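4장. 선반 집기 과제 설치와 점검

이 장은 Zodilitz 로봇 동아리의 연습용 선반에서 로봇팔 Lis를 처음 켜고 병 집기 연습까지 가는 순서를 적은 것이다. 3장의 배선과 비상정지 점검을 마친 상태에서 시작한다. 2022년 11월 1일에 고친 판이며, 10월까지 쓰던 판과는 4.3과 4.5의 내용이 다르다. 예전 출력물은 버린다.

4.1 시작 전 확인

1. 로봇팔 받침의 고정 볼트를 손으로 흔들어 본다. 움직이면 육각렌치로 다시 조인다.
2. 비상정지 단추를 조작하는 사람의 손이 닿는 곳에 둔다. 단추를 맡은 사람은 다른 일을 함께 하지 않는다.
3. 선반 앞 바닥에 놓인 가방, 전선, 공구를 치운다.
4. 노트북을 켜고 Wirkgate를 실행한다. 왼쪽 위 상태 표시가 '대기'로 바뀔 때까지 기다린다.
5. 설정 파일 목록에서 shelf_practice를 고른다. 대회용 파일 shelf_pimorton은 속도 제한이 다르므로 연습에 쓰지 않는다.

주의: 팔에 전원이 들어온 동안에는 선반 안에 손을 넣지 않는다. 병을 다시 놓을 때도 먼저 '일시정지'를 누르고, 단추 담당에게 말한 다음 손을 넣는다.

4.2 선반과 회색 판 놓기

1. 흰 선반을 바닥의 테이프 표시에 맞춘다. 테이프가 벗겨졌으면 로봇팔 받침 앞면에서 선반 앞면까지 400mm를 재서 새로 붙인다.
2. 선반 오른쪽에 회색 판을 붙여 세운다. 판과 선반 사이에 손가락이 들어갈 틈이 있으면 안 된다.
3. 판을 손바닥으로 가볍게 밀어 본다. 넘어갈 듯하면 뒤쪽 지지대의 나비너트를 조인다.
4. 선반을 좌우로 밀어 본다. 테이프에서 벗어나면 1번부터 다시 한다.

참고: 판의 긁힌 자국은 인식에 영향을 주지 않는다. 닦는다고 세제를 뿌리지 말고 마른 천만 쓴다.

4.3 병 놓기

1. 병은 위 선반 바로 아래 칸에 한 줄로 세운다. 앞뒤로 조금씩 어긋나도 된다. 대회에서도 줄이 반듯하지 않다.
2. 어두운 색 병과 밝은 색 병을 섞어 쓴다. 한 가지 색만 쓰면 연습 기록을 비교하기 어렵다.
3. 라벨은 되도록 앞을 향하게 한다. 바코드가 보이는 병은 그대로 두어도 된다.
4. 가장 앞에 나온 병이 선반 앞턱에 닿지 않는지 본다. 닿으면 조금 안으로 밀어 넣는다.
5. 뚜껑이 헐거운 병, 찌그러진 병은 빼 둔다.

참고: 높이가 238mm를 넘는 병은 꺼낼 때 위 선반에 걸린다. 새 병을 가져온 사람은 상자 옆에 붙은 자로 먼저 재고, 넘는 병은 '사용 안 함' 상자에 넣는다.

참고: 흰 선반은 광택이 있어서 조명이 그대로 비친다. 반사점이 병 바닥과 겹치면 Wirkgate가 병의 아래쪽 경계를 잘못 잡을 때가 있다. 스탠드를 쓰는 날에는 갓을 천장 쪽으로 돌린다.

4.4 손목 카메라로 기준 자세 맞추기

기준 자세는 모든 집기 동작의 출발점이다. 선반이나 받침을 옮겼을 때, 그리고 손가락을 갈았을 때 다시 맞춘다.

1. Wirkgate에서 '손목 카메라' 창을 연다. 화면이 검으면 손목 쪽 USB 단자를 뺐다가 다시 꽂는다.
2. 속도를 30%로 낮춘다.
3. '수동 이동'을 누르고 팔을 선반 오른쪽 끝으로 천천히 보낸다. 방향키를 길게 누르지 말고 짧게 여러 번 누른다.
4. 선반과 회색 판이 만나는 모서리를 화면에서 찾는다. 검은 손가락 끝이 아래쪽 선반 앞판의 밑변 바로 아래, 그 모서리 자리에 보이도록 맞춘다.
5. 두 손가락 사이의 가는 세로 틈이 화면에서 보이는지 확인한다. 틈이 보이지 않으면 그리퍼 원점을 다시 잡는다(3장 참고).
6. 위치가 맞으면 '기준 저장'을 누르고 이름 칸에 날짜와 조작한 사람의 이름을 적는다.

기준 자세에서 본 손목 카메라 화면은 다음과 같다. 병의 종류와 순서는 달라도 되지만 모서리와 손가락의 위치 관계는 같아야 한다.

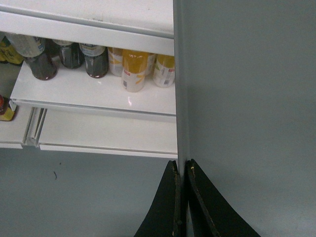 4.5 첫 집기 연습

1. 기준 자세에서 '인식'을 누른다. 화면의 병마다 테두리가 생긴다.
2. 앞 병에 가려 조금만 보이는 병에는 테두리가 생기지 않을 수 있다. 고장이 아니므로 설정을 바꾸지 않는다.
3. 연습 대상은 앞쪽에 나와 있고 전체가 잘 보이는 병으로 고른다. 회색 판 바로 옆의 병은 오른쪽 손가락이 판에 닿기 쉬우니 처음에는 고르지 않는다.
4. '접근만'을 눌러 팔이 병 앞에서 멈추는지 본다. 이 단계에서는 손가락이 닫히지 않는다.
5. 접근이 맞으면 '집기'를 누른다. 병이 들리면 '제자리'를 눌러 같은 자리에 내려놓는다.
6. 결과를 연습장에 적는다. 성공, 미끄러짐, 충돌 가운데 하나를 쓰고 병 색도 같이 쓴다.
7. 한 사람이 13회를 마치면 조작 담당과 단추 담당을 바꾼다. 한 차례에 약 20분을 잡는다.

주의: 손가락이 선반 앞턱이나 회색 판에 닿으면 바로 비상정지를 누른다. 방향키로 빠져나오려고 하지 않는다. 정지한 뒤 팔을 손으로 받치고 브레이크를 풀어 뒤로 뺀다. 이 작업은 두 사람이 한다.

4.6 손가락 점검

1. 전원을 끄고 손가락 가장자리를 본다. 검은 겉면이 닳아 밝은 점이 조금 보이는 정도는 계속 써도 된다.
2. 안쪽 면을 손톱으로 긁었을 때 겉면이 들뜨면 교체한다.
3. 나사는 좌우를 번갈아 조인다. 한쪽만 끝까지 조이면 끝이 어긋난다.
4. 교체한 뒤에는 4.4를 처음부터 다시 한다.

예비 손가락은 공구함 둘째 서랍에 있다. 마지막 한 쌍을 꺼낸 사람은 Barbara Tokarz에게 알린다. 출력 파일은 동아리 공용 폴더의 finger_black에 들어 있다.

4.7 자주 생기는 문제

병 테두리가 옆 병과 합쳐진다
병 사이를 조금 벌리고 다시 인식한다. 그래도 합쳐지면 앞뒤로 겹친 병을 하나 뺀다.

어두운 병이 인식되지 않는다
위 선반의 그림자가 병 윗부분에 걸린 경우가 많다. 병을 앞으로 조금 당기고, 필요하면 카메라 노출을 한 단계 올린다. 노출을 바꿨으면 연습장에 적는다.

팔이 기준 자세로 돌아오지 않는다
저장 목록에서 이름이 같은 항목이 있는지 본다. 오래된 쪽을 지우고 Wirkgate를 다시 실행한다.

바닥에서 물체가 인식된다
실오라기나 부스러기를 병 조각으로 잡는 일이 있다. 선반 아래 바닥을 쓸고 다시 인식한다.

4.8 마칠 때

1. 팔을 '보관 자세'로 보낸 다음 Wirkgate를 끝내고 전원을 내린다. 순서를 바꾸지 않는다.
2. 병은 상자에 넣지 않고 선반에 그대로 두어도 된다. 다음 날 다른 조가 쓰면 연습장에 '병 있음'이라고 적는다.
3. 기록 파일을 공용 폴더에 올린다. 파일 이름은 날짜, 조 이름, 회차 순서로 쓴다.
4. 비상정지 단추를 누른 상태로 둔다.

설정 파일을 고쳐야 할 때는 먼저 Nuala Ó Néill에게 묻는다. 연습용 파일을 복사해서 고치고 원본은 그대로 둔다. Pimorton 대회용 설정은 5장에 있다.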